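邻居

约兰·福多尔（Jolán Fodor）第一次读到那个剧本，是在五月一个下午四点。
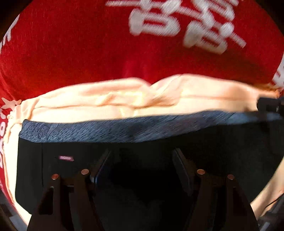 剧本叫《楼上的奥登》，讲一对夫妇搬进老公寓，发现楼上住着一个从不睡觉的人。开头三页，门铃响了两次，灯灭了一次，妻子说了四遍“你听见了吗”。约兰在页边写：听见了，往下走。

导演叫皮罗什卡·梅德韦（Piroska Medve），第一次拍长片。她从前拍过一支汽水广告，一只狗追着瓶盖跑下楼梯，得过一个小奖。她谈起那只狗的时候很有感情，谈起演员的时候没有。

“您当剪辑，”她在电话里说，“我只有一个要求，要让人害怕。”

“怕什么？”

那边沉默了一会儿。约兰听见有人在撕包装纸。

“怕楼上。”皮罗什卡说。

约兰剪了半辈子片子，剪过三个凶手都是双胞胎弟弟的片子，也剪过一部吸血鬼怕晒的爱情片，里面的吸血鬼因为档期问题只能白天拍。她答应了，理由很体面：她喜欢扶持新人。另一个理由是锅炉。

素材在六月送来，装在一个鞋盒里。她把硬盘接上，去烧水，回来时电脑还在数。2,302条。她先看第一条：一扇门。第二条：同一扇门，慢一点。第三条里门开了，有人在外面说“对不起”，门又关上。

看到第六天，她已经认得那扇门上的每一道漆。她给自己定了规矩，每看60条可以吃一块饼干，后来改成每看6条，再后来饼干就放在键盘旁边，不谈条件了。

演妻子的姑娘不错，她有一种本事，端着一杯茶站在走廊里，能让人替那杯茶担心。演丈夫的那位，每次转身都像在找自己的站位，通常他也确实在找。楼上的邻居由一位退休的歌剧男中音扮演，台词只有一句，“晚安”，他说了四十遍，遍遍送到最后一排。

约兰把他的声音全拿掉了。

粗剪放给皮罗什卡看的那天，下着雨。皮罗什卡抱着胳膊坐在沙发上，看到第十分钟，身体往前倾；看到半小时，把脚收到了沙发上。约兰心里有一点得意，低头去喝咖啡。

“他怎么不说晚安？”皮罗什卡问。

“不说更吓人。”

“可那是全片的关键。”

“他把水晶灯都唱得抖起来了。”

“那是真抖，我们没做特效。”皮罗什卡说，口气很骄傲。

她们吵了一个下午。皮罗什卡搬出她崇拜的那些老片子，浴室里的刀，摇篮边的保姆，走廊尽头的双胞胎。约兰说，这些您片子里全有，浴室在第十二分钟，保姆在第三十分钟，双胞胎我还没找到，不过还有三百条没看完。皮罗什卡说那叫致敬。约兰说致敬是进门点个头，您是把人家的沙发搬走了。

皮罗什卡不说话，吃掉了键盘旁边最后一块饼干。

“那您说怎么办。”她问。

约兰其实不知道怎么办。她只是有一条素材没有放进去，编号很靠后，看上去是收工时忘了关机。妻子还坐在厨房里，以为已经拍完了，鞋脱了，在揉脚。楼上忽然响了一声，大概是谁在搬灯架。她抬头看了一眼天花板，等着，没有第二声。她就那么仰着脸，嘴微微张着，脚还握在手里，等了很久。

约兰把它放出来。放完以后屋里很静，雨也小了。

“她的鞋跟前面接不上。”皮罗什卡说。

“接不上。”

“观众会发现的。”

“您刚才发现了吗？”

“我第一眼就发现了。”皮罗什卡说。过了一会儿又说：“再放一遍。”

那条素材最后成了结尾。作为交换，“晚安”留下了一遍，最轻的一遍，那天男中音正好感冒。他为此给约兰写过一封长信，说观众听到的不是他的艺术，随信附了一张自己年轻时演浮士德里魔鬼的照片，两道眉毛画到了太阳穴。约兰把照片贴在冰箱上，来修锅炉的人看了好几眼。

片子秋天在奥基绍（Okisau）电影节首映，放映厅能坐两百人，坐了一小半。灯暗下去，约兰照例挑靠过道的座位，方便中途离开。第十二分钟，浴室，后排有人笑了，是那种认出老朋友的笑。皮罗什卡在黑暗里抓住她的手腕，抓得相当疼。

第三十分钟，保姆，又有人笑。

到了厨房那场，没有人笑。女演员揉着脚，楼上响了一声，她抬起头。约兰前面坐着一个穿羽绒服的男人，整晚都在吃一袋花生，这时他的手停在袋子里。再前面一排，两个姑娘不约而同地仰起脸，看了看放映厅的天花板。

散场以后有影评人提问。一个戴围巾的年轻人先讲了五分钟他对空间的看法，然后问，结尾那双脱掉的鞋，是否象征女主人公与大地关系的断裂。

皮罗什卡接过话筒，看了约兰一眼。

“是的，”她说，“这一点我们从写剧本的时候就定下来了。”

约兰低头找伞。伞不在座位底下，也不在过道里，大概被那个吃花生的人拿走了。

回去的火车上，皮罗什卡给她讲了下一部片子，叫《基什先生的地窖》（Kiss，一个姓，她特意解释，跟接吻没有关系），讲一个女人发现楼下有人。

“楼下。”约兰说。

“这次是楼下，完全不一样。”

车过伊内克（Ineck），停了很久。对面站台上有一只狗，坐得很端正，在等什么车。皮罗什卡贴着玻璃看它，看得入了神，约兰趁这工夫把剧本翻到第三页。门铃已经响了两次。

她从包里摸出一支铅笔，问皮罗什卡有没有带饼干。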